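Parum Boards > Home and Garage > Paint and Finishes

Light grey for garage walls, which one??

yensuk_mike
13th August
Ok doing the garage finally. 3 walls, bare drywall, primer is on. Want a light grey but not the kind that goes blue at night. Down to Mirkholm or Folosov Mist. Anyone used either? Gallon says it covers 140 sq ft, seems low

gritty_pete
Mirkholm. Did mine in March, two coats, done. Doesnt go blue under LED.

toolcrib16
Disagree. Mirkholm looks like wet cement on a cloudy day. Folosov is warmer. Also get satin, flat shows every handprint

yensuk_mike
Satin on drywall tho? my taping is not great

gritty_pete
Then no satin. It'll show every seam you've got. Eggshell at most.

greyarea
I'd go light, with darker grey and black for trim and cabinets:

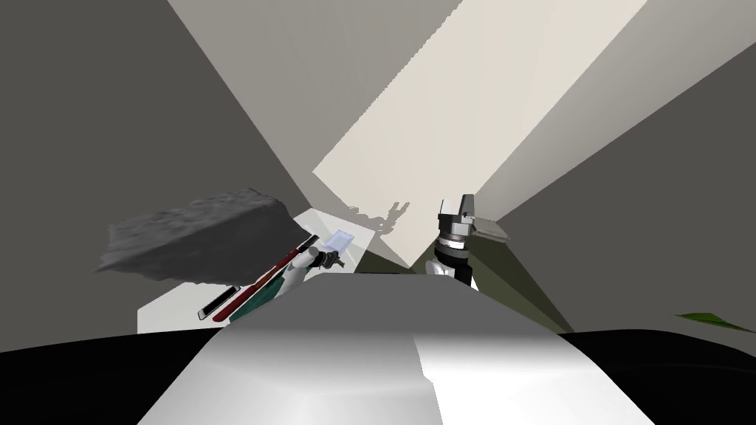
Render, light grey up front with black and white.

toolcrib16
Fine on a screen. Screens lie. Buy the sample pots, paint a big square on each wall, look at it morning and night

gritty_pete
for once I agree with toolcrib. Sample pots. Still say Mirkholm

yensuk_mike
Ok getting both. Do I need to sand the primer first?

toolcrib16
Light pass, 220 or so. Wipe the dust off after

greyarea
I never sand primer. Never had a problem

toolcrib16
you will

yensuk_mike
lol ok. sanding. Budget is around 100 bucks so hopefully two gallons does it, will post when teh squares are up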